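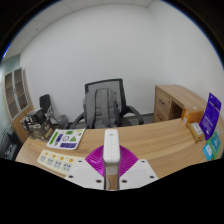
*A curved office desk with a light wood-grain surface*

The **Fotix 146** is a desktop label printer made for small offices, shops and mail rooms, where it is mostly used for address labels, shelf tags and parcel slips. It is a direct thermal machine, meaning that it prints by warming a specially coated paper and uses no ink, toner or ribbon at all. It was designed in Bandamton and put together at the Fotix plant in Drirkasari, and for a good many years it was the printer that people in the parcel trade simply called "the Fotix," as though the company had never made another.

## Background

Before the 146 came along, Fotix was known chiefly for receipt printers, the narrow kind that sit beside a cash register. The company's first try at labels, the Fotix 19, was a slow and rather heavy unit that took only one width of roll. It sold modestly, but it gave the designers a fair idea of what office workers wanted, and what they wanted most was a printer that could be reloaded without a screwdriver.

The 146 was shown to dealers in September and reached stores the following spring. The first production run came to 979 units, nearly all of which went to the office supplier Zacharopoulos, then the main seller of Fotix goods. Later runs were larger, and some of them were sold under the Zacharopoulos name with a gray lid in place of the usual cream one. These are the same printer inside, and parts can be swapped freely between the two – a happy thing for anyone keeping an old one going today.

## Design

The case is a plain upright box with a hinged lid that lifts toward the back. The roll drops onto a spindle between two sliding guides, and the paper is then drawn under the print head and out through a slot in the front. A serrated bar above the slot lets the user tear off each label by hand. There is one button, which feeds a single label when pressed briefly and prints a test page when held down, and one green light, which blinks when the roll has run out.

Owners tended to speak fondly of the lid, which closes with a firm click, and less fondly of the power supply, a separate brick with a rather short cord. A longer cord was sold as an extra and became standard on the second version of the printer, known as the 146B.

## Printing and supplies

Because the image is made by heat, the printer needs thermal labels, and plain paper run through it comes out blank. Fotix sold its own rolls in 17 sizes, from small round price stickers up to wide shipping labels, although rolls from other makers work perfectly well as long as the core fits the spindle. A gap sensor under the roller finds the start of each label, so there is no need to enter the length by hand.

Thermal labels do fade in time, more quickly in sunlight or near a heater, and the manual gently suggests keeping spare rolls in a closed drawer. For this reason the 146 was never much used for long-term filing, and libraries in particular preferred ribbon printers for their spine labels.

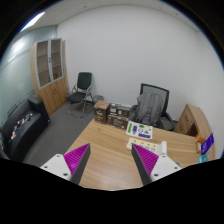 ## Care and common faults

The print head should be wiped now and then with a soft cloth and a little rubbing alcohol, and left to dry before the lid is shut. A thin white line running down every label usually means a speck of glue on the head. If cleaning doesn't remove it, the head itself is worn and has to be replaced, a job of a few minutes once the lid is off.

The other well-known trouble is a roller that slips. On early machines the rubber hardens with age – a warm storeroom makes it worse – and labels begin to come out slightly crooked. The roller from the 146B fits the older model without any changes.

## See also

- Fotix 19
- Direct thermal printing
- Label stock

*Last revised 2026-01-31*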